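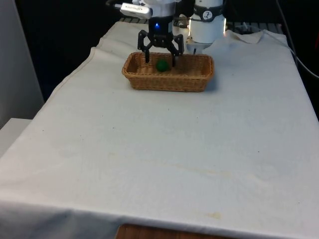
The alarm came on every time it rained and went off again by itself, one Brerkton resident wrote to the sewer district in December, and after a while the household stopped paying attention to it. The letter was one of several that led the district to inspect the control panels and float switches on its low-pressure sewer line along the Cheetham road. The district released the results on February 26, 2020, together with a schedule for replacement work.

The Cheetham line serves 80 homes. Each has a buried basin with a grinder pump, which discharges through a small-diameter lateral into a shared pressure main. The basins, pumps and original panels were supplied by Kusisham. Flekus, the district's service contractor, carried out the inspections.

Flekus found faults at 13 of the homes. None of the pumps had failed, and no overflow was recorded at any of the basins. The faults were confined to the level controls and to the wiring between basin and panel.

## What was found

The most common fault was water in the splice box mounted inside the basin riser. The cord seals on the older boxes had hardened and no longer gripped the float cables. Moisture collected at the splices and produced a low-current path across the high-level alarm circuit. In wet weather the panel read this as a closed float and sounded the alarm. As the box dried out, the circuit opened and the alarm reset.

At a smaller number of homes, the alarm float was in working order but had been tied to the float tree at the wrong height, in most cases after an earlier pump service. Where the alarm float sat too close to the pump-on float, an ordinary surge such as a draining bathtub was enough to trip it before the pump could catch up. Where it sat too high, the alarm would have given little warning before wastewater reached the inlet pipe. The second condition is the more serious of the two and was corrected during the inspection visit.

Groundwater was also entering several basins at the riser joint. The inflow was slow, but it added to pump run time. Flekus compared the elapsed-time meters in the affected panels with those at neighboring homes and found longer run times at each of the leaking basins. The report does not estimate the volume of groundwater reaching the main.

## Replacement work

All 13 homes will receive new splice boxes with compression-type cord seals, along with a full set of floats. The risers found to be leaking will be cleaned and resealed at the base. Basins do not need to be dug up for either job. The crew works from the top of the riser with the lid removed and the panel locked out.

The remaining homes will get new splice boxes at their next routine service. The district considered replacing them all at once and decided against it, as most of the existing boxes passed a resistance test and can be checked again when the pump is pulled.

Panels will be kept in place unless corrosion is found on the terminal strip. Flekus will add a sealing fitting to the conduit at any panel that does not already have one. Without the fitting, moist air and sewer gas can travel up the conduit from the basin and attack the contactor and the alarm relay. The original installation drawings show the fitting, but it was left out at some of the homes.

The crew will start at the low end of the line and work uphill. The pressure main does not need to be shut down. Each lateral has a valve at the property line, and a check valve at the basin keeps wastewater in the main from flowing back.

## Main extension

The district also approved a 125-foot extension at the upper end of the Cheetham line. The new section will be 2-inch pipe, laid below frost depth with tracer wire, and will end in a flushing connection. The present end of the main has no flushing point. Low flow there has allowed grease to build up, and the crew has had to clear it from a valve box that was not designed for the purpose.

No new homes will connect to the extension at this time. Any later connection will require a separate application and a check of the pumping head at that lot. Kusisham has supplied the pump curve for the current model, and the district has placed it with the application forms at the Brerkton office.

## During the work

Residents will receive a card at the door before their basin is serviced. Water use in the house should be kept low while the panel is locked out. The basin holds some reserve above the normal pump-on level, but laundry and dishwashers should wait until the crew has restored power and run a test cycle.

The test consists of lifting each float by hand in order, confirming that the pump starts and stops, and confirming that both the light and the horn respond to the alarm float. The crew records the elapsed-time reading and the pump current before closing the lid. A copy of the reading is left inside the panel door.

Riser lids must be reachable. Mulch, planters and snow should be cleared from the lid, and the bolts should be left alone. The basin is a confined space and the lid is to be opened only by the contractor.

If an alarm sounds, residents may silence the horn with the button on the side of the panel. The light stays on until the level drops or the fault is repaired. The district asks that every alarm be reported, including those that clear without service, with the time of day and whether it was raining. Several of the faults in the report had been present for some time and were located only after the December letters were matched against service records.

The cost of floats, splice boxes and riser sealing is covered by the district's maintenance account. Damage to a panel caused by private electrical work is billed to the property owner, as before.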